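September 15, 2025
By Lorraine Gilchrist

Kalby archive: second progress report to the Eklund fund

Scanning of the Clurstead glass plates resumed in July. To date 2543 plates are scanned and 519 have star positions measured. The Ivix software failed on 335 plates with faint guide stars.
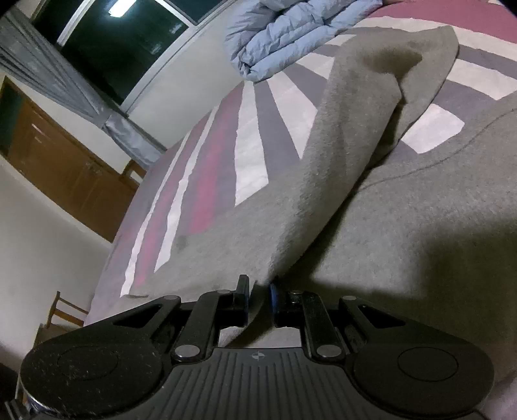 Gray fleece blanket over a patterned bedspread.

Those plates will be measured by hand. Two variable stars need a second brightness check before the catalog is released. No change to the budget is requested.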